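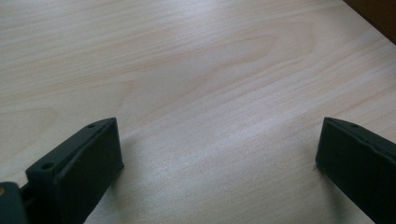 Tables en bois clair : Lolis change ses plateaux, premières livraisons en février

Publié le 19/5/23

Lolis revoit toute sa gamme de tables. Le fabricant abandonne les plateaux foncés et passe au bois clair, veinage visible, finition mate. Annonce faite hier en fin de journée aux revendeurs, confirmée ce matin par l'entreprise. Les premières livraisons sont prévues pour février.

Un seul modèle au départ, la Vundis. Deux longueurs. Prix de départ : 815 euros, livraison non comprise. L'ancienne version foncée se vendait 75 euros de moins, et les stocks restants seront écoulés à l'ancien tarif. Pas de remise supplémentaire annoncée pour l'instant.

Le plateau est plaqué et non massif. Lolis le dit clairement dans sa fiche, ce qui n'était pas le cas pour la génération précédente, où la mention se trouvait en petits caractères au dos de la notice. Plusieurs acheteurs s'en étaient plaints. Les feuilles de placage viennent de chez Charvát, qui fournissait déjà la marque pour les façades de buffets.

Teinte : blond, entre crème et beige selon les feuilles. Quelques traînées plus rosées ou plus brunes suivant le fil. Par endroits le dessin s'ouvre en grandes boucles allongées, ce que les menuisiers appellent la flamme ou la cathédrale, et qu'on obtient quand la bille est débitée sur dosse. Lolis ne trie pas les feuilles sur ce critère. Certains clients auront donc une belle flamme au milieu de la table, d'autres presque rien, juste des lignes serrées. Impossible de choisir à la commande. La marque n'échangera pas un plateau pour une question de dessin, c'est écrit dans les conditions de vente.

Le changement était attendu. Les revendeurs réclamaient du clair depuis un moment et la concurrence s'y est mise avant. Zalletent, qui distribue Lolis dans ses magasins, avait même retiré les tables foncées de ses vitrines cet hiver. L'enseigne indique avoir déjà pris 273 réservations pour la Vundis, avant toute campagne, sur simple présentation d'un échantillon de plateau en magasin. Chiffre donné par Zalletent, Lolis ne communique pas le sien.

Côté finition, un vernis mat. Au toucher c'est lisse, on ne sent pas le grain sous le doigt. A la lumière du jour le mat ne supprime pas tout reflet : près d'une fenêtre, une large zone pâle peut apparaître sur le plateau et gommer un peu le veinage. Les vendeurs de Zalletent ont pour consigne de montrer l'échantillon à la fois sous l'éclairage du magasin et devant la vitrine. Bonne idée, la différence est nette. Sous les spots le bois tire vers le jaune, en lumière naturelle il est plus froid.

Entretien : chiffon humide, savon doux, essuyage immédiat. Pas d'huile, pas de cire, elles ne pénètrent pas le vernis et laissent des auréoles. Pas d'éponge grattante non plus. Le placage supporte mal le ponçage et Lolis déconseille de s'y risquer soi-même. En cas de rayure profonde, il faut passer par le service après-vente, qui remplace le plateau seul, sans le piètement. Le tarif du plateau de remplacement n'est pas encore fixé. On l'aura « avant les premières livraisons », assure la marque.

Autre point soulevé par les revendeurs, le jaunissement. Un bois clair bouge avec le soleil, vernis ou pas. Lolis recommande de ne rien laisser posé au même endroit pendant les premiers mois, ni set de table, ni vase, ni corbeille à fruits, sous peine de retrouver la marque en plus clair. Pour les tables placées devant une baie vitrée, tourner le plateau d'un demi-tour de temps en temps. Facile sur la petite longueur. Sur la grande il faut être 2, le plateau se dévisse par dessous.

Pour ceux qui ont déjà une table Lolis foncée, la question s'est posée tout de suite sur la page des revendeurs : peut-on acheter le plateau clair seul et le monter sur l'ancien piètement ? Réponse oui pour la petite longueur, les perçages n'ont pas changés. Non pour la grande, la traverse centrale a été déplacée. La vente du plateau seul n'ouvrira toutefois pas en même temps que celle des tables complètes. Aucune date.

Le piètement reste le même, en métal peint, noir ou blanc. Une version en bois assorti est à l'étude mais rien d'arrêté. Les bancs suivront, sans doute dans la même teinte, là encore sans calendrier. Quant aux buffets déjà vendus avec des façades en placage clair, Lolis prévient que la teinte des nouvelles tables peut s'en écarter légèrement, les feuilles provenant de lots différents. Ceux qui veulent assortir les deux ont interêt à venir avec une photo prise chez eux, ou mieux, à emprunter un échantillon. Zalletent en prête contre une caution, à rendre sous une semaine.

Les commandes fermes ouvrent le mois prochain chez Zalletent, en magasin uniquement. Acompte demandé à la commande, solde à la livraison. Les réservations déjà enregistrées sont prioritaires mais doivent être confirmées, faute de quoi elles seront annulées sans frais. La vente en ligne viendra plus tard, Lolis veut d'abord régler la question de l'emballage. Les coins des plateaux plaqués arrivaient parfois abîmés sur la gamme précédente, et le bois clair ne pardonne pas : le moindre éclat se voit. Des cornières en carton plus épaisses sont en test.

A noter enfin pour les livraisons : le plateau doit rester à plat dans la pièce, déballé, une journée entière avant montage, à l'écart d'un radiateur. La consigne figurait déjà sur les anciennes notices, peu de gens la suivaient. Elle sera cette fois imprimée en gros sur le carton. Garantie inchangée, hors rayures et variations de teinte. Les magasins Zalletent qui exposeront la table seront indiqués sur le site de l'enseigne à l'ouverture des commandes.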